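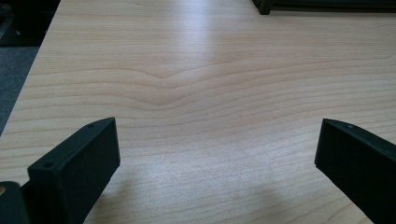
4.2 Grain, shine and what people say about them

I came to tables by way of complaints. When I started reading through the comments that the 20 households had written for me, I expected scratches and wobbly legs to be top of the list, and they do turn up, but a surprising share of the grumbling was to do with how the top looks at certain times of day. Pale tops came in for more of this than I had bargained for. A light wood grain is meant to be restful, and mostly it is, but it has to live under a ceiling light, and the light wins more often than you would think. In Figure 3 the wavy lines of the grain are easy enough to follow until they reach the patch of glare, where the pattern goes nearly white and you lose a good deal of it. There is also a spot where several lines dip together into a shallow V and then level out again, and I shall come back to that, as dips of this kind got people talking far more than I had planned for.

Figure 3. Pale, smooth table top with a wavy wood-grain pattern and overhead glare.

First a word on how the comments were sorted. Each household kept a notebook near the table for the whole of the study and wrote in it whenever they felt like it. I gave them no questions and no boxes to tick (I tried boxes in the pilot and got a lot of ticks and very little else). That left me with 2696 separate remarks, some of them a full page and some of them a single rude word. I read the lot twice. Anything that mentioned the look of the top went into one pile, anything about the feel of it into another, and anything about cleaning into a third, with plenty of remarks going into two piles at once. I make no great claims for this as a system. It worked well enough for me, and the piles are described in full in the appendix for anybody who would have drawn the lines differently.

The tables themselves came from three ranges, which I call Walex, Prins and Namon after the names on the order forms. Walex tops are the palest and have a slight gloss. Prins tops are darker and flatter in finish, and Namon sits somewhere in between, with a grain so faint that two households never mentioned it at all. All three are sold as having a wood look, a phrase I have grown rather fond of, as it promises so little.

Now to shine. I had assumed that people either like a bit of gloss or they don't. What the notebooks show is that the same person will praise it at breakfast and curse it in the evening. One writer says the top "looks lovely and clean" in a note from the morning and then, on the very next line, "can't see a thing for the big light". The complaint is nearly always tied to a job that needs looking at closely: homework, sewing, jigsaws, sorting out receipts. Hardly any of the glare remarks come from mealtimes. I think that makes sense, though I didn't see it coming. You don't study the table when you are eating off it, and the plates cover a fair bit of it anyway.

Several households found their own way round the problem. Some moved the table by a hand's width or so, some moved themselves, and quite a few gave up on the ceiling light after tea and brought in a lamp from another room. A tablecloth was the fix I would have tried, and it was the one people liked least. They had chosen the table for its top, they said, and they were not going to spend the evening looking at a cloth.

Which brings me to the grain. A printed pattern has to repeat somewhere, and a veneer needn't, and I wanted to know whether anyone would notice or mind. I have kept the two together in this section, because I can't always tell them apart from a photograph myself, and I would rather say so than guess. What I can report is what people noticed. They noticed landmarks. Long rippling bands, however pretty, were hardly ever written about, while a bend, a knot or a place where the lines bunch together could earn itself a name. A dip like the one in Figure 3 was called a valley in one notebook, a bird in another and "the beak" in a third, and in that last house the beak became a way of saying where things should go. The salt lived by the beak. A child's place was on the window side of it. I found this charming, and I also think it is useful, as it suggests that one strong feature does more to make a top feel like a real piece of wood than any amount of fine, even lining.

There is a catch, and it concerns the Namon tops in particular. Where a household found the same landmark twice, the mood of the notes changed quite sharply. The word "fake" appears in the grain pile only after somebody has spotted a repeat. Before that the same writers are happy to call the thing wood, or just the table. I don't want to lean on this too hard, as the number of households who found a repeat was small and one of them went looking for it with a ruler. Still, I would love to see it tested properly.

Crumbs and marks got mixed up with the grain as well. On pale tops with fine lines, people told me they wiped at a bit of pattern thinking it was dirt, and then, more annoyingly, left real dirt where it was, taking it for pattern. The Prins owners hardly had this trouble, though they made up for it with remarks on dust. A smooth finish helped with the wiping itself, whatever the colour. Of the notes in the cleaning pile that mentioned smoothness, 70 were warm about it, and I can remember only a handful that were cross, mostly to do with paper sliding about while someone was trying to write.

One last point on colour before I move on to edges and legs. I had been calling the palest tops beige in my own notes, and the households would not have it. They wrote cream, biscuit, sand and, in a few cases, pink. The pink puzzled me until I went back to the Walex tops with it in mind, and there is indeed a faint warmth in some of them that I had stopped seeing. I have used the households' own words in the tables that follow, and where two people in one home disagreed, both words are given.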